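Search this site
Enter keywords Go

Two arms in the shared workshop: frequently asked questions

5 May 2021
By Valquíria Sampaio

Since I wrote the first short note on the members' page, I received many questions about the two-arm build at Celwood, the shared workshop in Drurport. I try to answer them here one time, so that people do not need to write me separately. English is my second language, so please write to me if some answer is not clear.

Who is building it?

Mainly three of us: Mali Vaughan, Jeferson Vasconcelos and me. Mali made the enclosure and all the metal work. Jeferson takes care of wiring and servo settings. I write the software, and also this page. Ivone Medeiros joins us when she has time and she teaches us to fold paper, a subject where the three of us are very weak.

Did you buy the arms as a kit?

Partly. The servos and the brackets came in one order. The white links we made ourselves, in the workshop, and we made them two times. The first set was 6 mm too short, and the grippers could not reach the middle of the table together. I had measured from the wrong edge of the bracket. The short links are in the drawer under the bench, if somebody has use for them.

How much did it cost?

We spent 1,519 dollars until now. The servos are the biggest part, 588 dollars for both arms. We already had the aluminum extrusion, from an old shelf project that was never finished. The wallpaper was the end of a roll from Edileuza Seixas, who was redoing her hallway, and she did not want money for it.

Why is there wallpaper inside a workcell?

Our first walls were plain white, and our tracking program had nothing to hold on to. With a repeated dark pattern it finds its position much faster. It is possible that a printed grid would work better, but we had the wallpaper, and I like how it looks. The side walls were papered by Jeferson and the back wall by me.

How are the arms fixed?

Each arm has a black mounting bracket, and both brackets are bolted to the same aluminum rail across the front of the table. In the beginning we fixed them on the table itself. Then each time an arm moved fast, the table moved a little and the paper also moved. With the rail this problem is mostly gone. If you build something similar, tighten the bolts again after the first week of use. Ours were loose.

What are the arms supposed to do?

The goal is to handle folded paper with two grippers without crushing it. Paper is cheap, it is light, and it shows immediately when you press too strong. We want both arms to hold one piece over the center of the table, turn it, and later make one simple fold. The fold is still far away – please do not ask for a video of it yet. 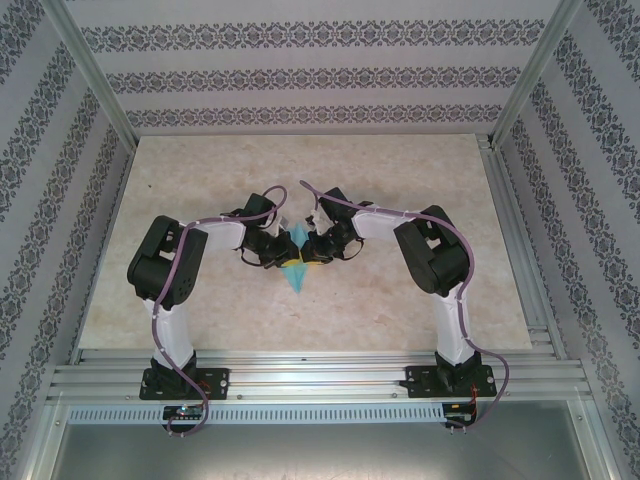
Both grippers at the blue paper figure, over the middle of the table.

How do you stop the grippers from crushing the paper?

We limit the torque of the gripper servos in software, and we close them in small steps. After each step the program reads the current and waits 75 milliseconds. If the current rises, it stops closing. Mali wants to add soft pads on the fingers. I would like to solve it first with the settings, so we have a friendly disagreement.

Why do the purple cables have such big loops?

It is on purpose. The cable follows the upper link and then rises in a loop above the wrist servos, so the wrist can turn without pulling the connector. Before, we had it tight along the link and we broke two connectors. Small white clips hold things in place on the links. The curve near the base should also stay free. When you clean close to the arms, please do not tie the cables together to make it more tidy.

Is there one controller or two?

Two small boards, one for each arm, on the lower edge at the front. Each board speaks with the same computer. We tried one board for everything, but the messages came late to the second arm and the movement was not equal. Two boards cost a little more and saved us many evenings.

Can other members use it?

Yes, after a short introduction with Jeferson or Mali. Write your name in the notebook, keep your hands outside when the power is on, and switch off both arms when you leave. Do not change the servo numbers. Somebody did it in Plavmont, in my old workshop, and the left arm answered to the commands of the right one.

Can I have the files?

The drawings of the links are ready and I can send them. The code is not in good order. I plan to clean it in July and put it in the folder with the name Paiva, together with a parts list. If you need only the gripper part sooner, ask me and I will send it as it is, with comments half in Portuguese.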